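4. Results

4.1 Where the paint goes

We entered this study believing that painted blocks wear at their corners. Everyone believes it, and it is true of corners in general – a corner is the part of a block that arrives first. When the 189 blocks from the Prakanden lending sets came back in October, the corners were duly chipped and the first author was duly pleased. Then we turned the blocks over and the afternoon became longer.

Edge wear was more common than corner wear on the long blocks, and it was concentrated on one edge of the pair that touch when blocks are stored side by side. The pattern held for all five colors. It was weaker for short blocks, which spend less of their lives lined up with anything. We scored chips, scuffs and specks separately, as set out in Section 3, and the three do not travel together. A block may be badly chipped and otherwise clean, or have perfectly sound paint under a coat of dark specks that no amount of wiping will shift. The second kind was marked down hardest by parents in the survey, several of whom had returned a set as "worn out" when the coating was nearly intact. The chipped blocks, meanwhile, were described as "well loved."

The distinction between a chip and a speck deserves more space than we had hoped to give it. A chip is a loss of paint. A speck is something added. On a dark block the two are easily confused under ordinary ceiling light, and on a light block a chip that has filled with dirt looks just like a speck that got there on its own. Pakzad and Mahmoudi scored the full set independently and then met to settle their differences, of which the light blue blocks supplied a generous share. We report agreed scores throughout. The meeting minutes are available on request and are dull.

4.2 Base pieces

Each Starel set is stored on an unpainted wooden base, and we had planned to leave the bases out of the analysis. They have no paint to lose. They do, however, have rims, and a rim is a hard thing for a painted edge to meet at the end of every play session. Blocks stored against the rim had more edge chips than blocks stored in the middle of the base. Families who put the blocks away carefully, squaring each one up against its neighbor and pushing the row home, had slightly worse edges than families who heaped everything in a bag. We checked this result several times, partly from duty and partly because one of us has small children and had been making speeches about it.

The difference is small and we would not want it quoted at bedtime. The careful families also kept their sets longer, and a set that is kept longer is handled more. After correction for the number of sessions in the lending diary, the effect of the rim remains and the effect of carefulness shrinks to something we are willing to call nothing.

4.3 Floors

Diaries asked for the type of floor and got it in most cases, along with remarks on its condition that we had not asked for. Carpet was kindest to paint. Hard floors did the damage one would expect, and grit on a hard floor did more. Small debris matters because a block is rarely lifted straight up by a child; it is pushed, pulled, steered as a truck and then abandoned. Any crumb under it goes along for the ride. In the Salian bench test, where a coated block was slid for up to 3000 strokes over a gritty plate, scuffs appeared on the underside well before the edges showed anything at all. The home sets did it in the other order. A bench test does not drop the block, tread on it, or stand it on end and knock it over for the pleasure of the noise.

Standing blocks are a case of their own. A long block stood upright puts its whole weight on its smallest face and tends not to stay there. End faces were scored separately for that reason, and the chips along the end edges of long blocks account for much of what we had first put down to corners. Figure 2 gives a sense of ordinary wear on a hard, marked surface.

We use cookies to remember your reading preferences and to measure traffic. By continuing you accept our cookie notice. Accept / Manage settings
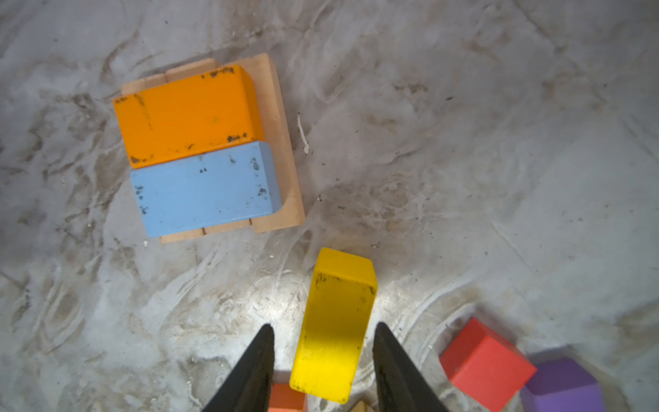
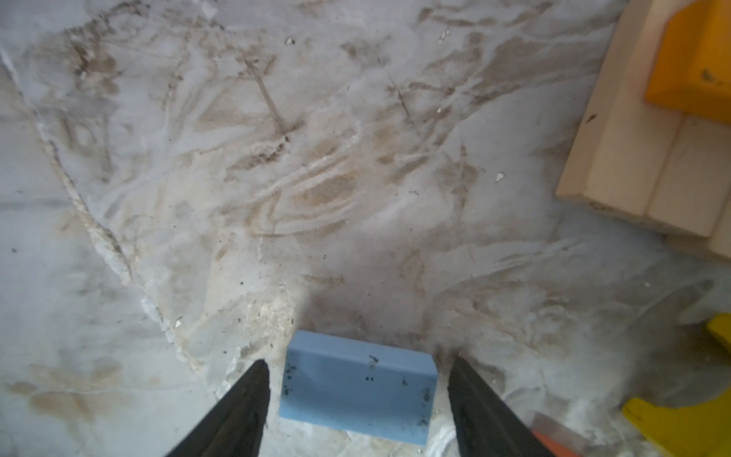 Last modified: March 15, 2026

Figure 2. Ordinary wear. First picture: orange and light blue blocks side by side on an unpainted base, with a yellow block nearer the viewer. The orange paint is chipped along one long edge and at a corner. Second picture: a pale blue block lying flat, with small dark specks on its front face. Bits of pale debris are present in both.

The chipping on the orange block would score as edge and corner together under our scheme, with the streak across its face entered under scuffs. The specks on the pale blue block are the sort that kept the raters at the table. From a photograph we would not care to say which are dirt and which are lost paint, and scores in Table 3 were made only with the block in hand.

4.4 Repainting

A subset of blocks was touched up with the Visitz coating and sent out again. Parents noticed the new paint at once, and disliked it. The color match was judged good by both raters and poor by every family that commented, most of them on the grounds that the block now looked different from the others, all of which were chipped.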